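Aug 17, 2020 - bench notes, paper recycling side project

Great day at the vat! The new pulp batch from drink cartons finally made a sheet I'd be happy to hand to somebody. Writing it all down before I forget the order of things.

Batch 16. Cartons soaked overnight in plain warm water, then torn by hand into strips and run in the old blender, 2 short bursts with a rest between. The plastic film came away in long curls and I picked it off with tweezers. Slow, but the fiber underneath is lovely stuff - long, pale, and much stronger than the office paper we were pulping back in March.

Marcus wanted to try a hotter soak. We did half the strips his way and the film did let go faster, but the fiber clumped and I had to run it through the sieve twice. Sticking with warm for now. Marcus, if you read this, I'm still happy to be talked around!

Pulled two sheets on the Praltska mold. First one tore at the corner when I couched it (felt too dry, my fault). Second one came off clean. Pressed it under the Bestano vise with a board on each side and left it to dry on the line. Birdie held it up to the window and we could see hardly any thin spots. She wants to try ink on it as soon as it's flat.

Dry weight of fiber logged so far, all batches: 1,794 grams. Dwayne has the sheet with the per-batch numbers.

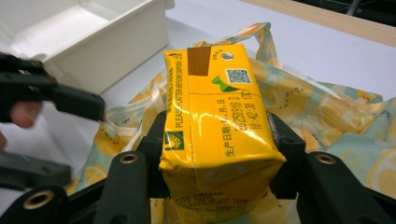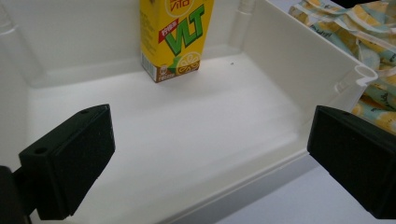
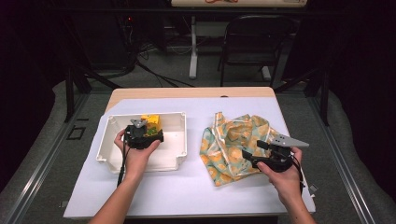

Next thing to sort out is intake. Whole cartons take up far too much room in the soaking tub and they float, so half of each one never gets properly wet. Fitzgerald suggested slitting them down the sides, and I'd like to add pressing them flat before they come to us. The yellow ones even have PLEASE FLATTEN BEFORE DISPOSE printed along the edge, so I'm going to borrow that wording for the sign over the drop-off shelf. Foil from the straw hole needs to come off at the same stage, or it ends up as glitter in the sheet (pretty, but Wilmer says it dulls his scissors).

To do tomorrow: rinse the felts, find the finer sieve, ask Wilmer about a deeper tub. Also try a pinch of starch in the vat - I have high hopes for that one.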